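Lolbridge Shared Workshop - the arm build: questions we keep getting

We use cookies to remember your settings. Accept / Manage

What are you building?

A robot arm project for a shared workshop. The arm itself came as a used unit. The mount, the wiring, the controller box and all of the software are ours. The long-term goal is for it to fetch and put away small hand tools. I put the odds of that lower than the rest of the group does.

So it doesn't fetch tools yet?

It fetches a foam block. In September we ran 808 pick attempts on the same block from the same spot and it got 792 of them. People hear that and think the job is nearly done. Move the block to a place it hasn't seen and the number drops badly. Rhea has the log if you want to read it, and I'd suggest reading it before you get excited.

How much has it cost?

$1163 so far, from the members who wanted in. That leaves out the two cameras we ruined and everyone's time.

Can I build the same thing at home?

You can, if you have a floor that doesn't bounce and a door you can shut. Jawad tried a smaller version in his garage and spent most of his evenings on cable problems. Buy longer cables than you think you need. Buy more clips than that.

Which kit do you recommend?

None. The Tyagi starter kit gets mentioned at every meeting, usually by someone who has watched the video. We haven't tested one. If you own one, bring it in and we'll look at it together.

Do I need to know how to code?

Some. You should be able to read an error message and change a settings file without help. Claims that you can "just show it what to do" leave out the week of setup that comes first. Oanh Đinh runs a beginner evening that covers the basics, and it has a better record than anything the arm has done.

Is it safe to stand near?

Stay out of reach while it has power. There's a stop button, and we test it before each session, but a button only helps if somebody's hand is close to it. No kids inside the taped line. Yes, even if they are very careful kids.

Why not use machine learning for everything?

We tried the Sotedley package for grasping. It was fine on the block and confused by a screwdriver lying at an angle. It may get better. For now the parts that have to work every time are plain old code, written by Eyerusalem Woldemariam and argued over by the rest of us.

What about the camera?

There's a small one on the front of the gripper housing. Glare is our biggest headache, and I don't believe any vendor who says their software ignores it. With a glossy floor and frosted glass doors behind the gripper, you get pale streaks low down and a washed-out background higher up.
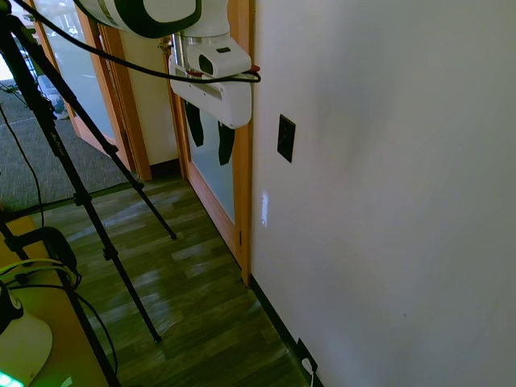

Page last changed: 2025-11-28 (U. Jakubowski)

Why does the cable go over the top of the arm?

It loops over and around the gripper housing so there's slack when the wrist turns. I'm not in love with it. A proper cable guide is on the list, along with 66 other things.

Will it replace anyone?

It can't find a screwdriver. Please stop asking.

Can I come and see it?

Members can, any evening the workshop is open. Visitors should write first. If you're coming to sell us something, the answer is the same one we gave the Dornier rep.

Can I help?

Yes, mostly with dull things. We need people to label cables, repeat tests and write down the failures as well as the hits. If you only want to drive the arm, there's a line.

14 comments | Shared 9 times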